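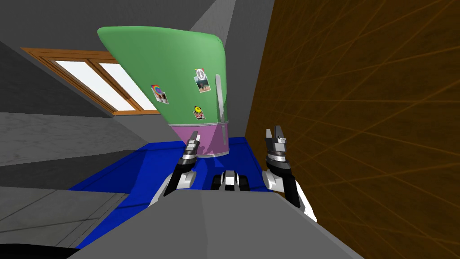 Off-Season: What Keeps Lultwood Open from October On
Student project report, Tourism and Regional Economics
Radek Ďurica and Lenka Kolář
2026-01-03

1. Why Lultwood

Our assignment was to pick a town that depends on visitors and find out where the money goes. Most of our classmates picked places with beaches. We picked Lultwood, which has a lake, a chairlift, a museum of rope and a winter that lasts until April. It also has 3573 permanent residents, according to the sign at the town line, and a bus that we came to know well.

The question we settled on was simple enough to fit on the form: how do small lodging businesses in Lultwood get through the months when there are no guests? Our first question was much grander and had the word "resilience" in it twice. Our instructor crossed out both.

2. What we did

We sent a two-page survey to 100 lodging owners in Lultwood and the neighboring village of Cillwood. Forms went out by mail, on the theory that people with empty guesthouses would be glad of something to read. We got back 90 percent fewer long answers than we had planned for. The section headed "Please explain" was mostly explained with a dash.

We then did interviews in person, which went better. Owners who would not write one sentence about their heating bills talked about them for an hour. Lenka took notes and Radek ate whatever was offered.

3. What we found

The town's calendar has two parts, and only one of them pays. Summer bookings cover wages, loans and repairs. Winter is covered by whatever is left over, plus a second job. Owners told us they drove school buses, did bookkeeping or cut firewood. One ran the parking lot at the Punetti ski school, and said it was the only business in town where people paid up front.

The largest employer is the Mohamedi Hotel, with 604 beds. It closes two of its three wings after the fall and keeps a small crew on for the whole year. Smaller owners complained that the hotel takes the few winter guests there are. The hotel's front office complained that there are so few winter guests to take. We see no reason to doubt either side.

Cillwood does a little better. It has no lake and no chairlift, so it never learned to expect a summer rush, and its rooms are rented by the month to nurses and road crews. The rates are low but the beds are full. When we brought this up in Lultwood, we were told that Cillwood is not really a tourist town. The owners in Cillwood said the same thing, in a more cheerful tone.

4. Problems with the project

Our sample leans toward people who like to talk. Nearly all the figures on winter income came from memory, and in two cases a spouse in the next room corrected them. We also visited only in the fall, so anything we say about summer is hearsay.

5. Next steps

If we get the travel money, we will go back in April, when the owners decide on their prices for the season. We would shorten the survey to one page and drop "Please explain."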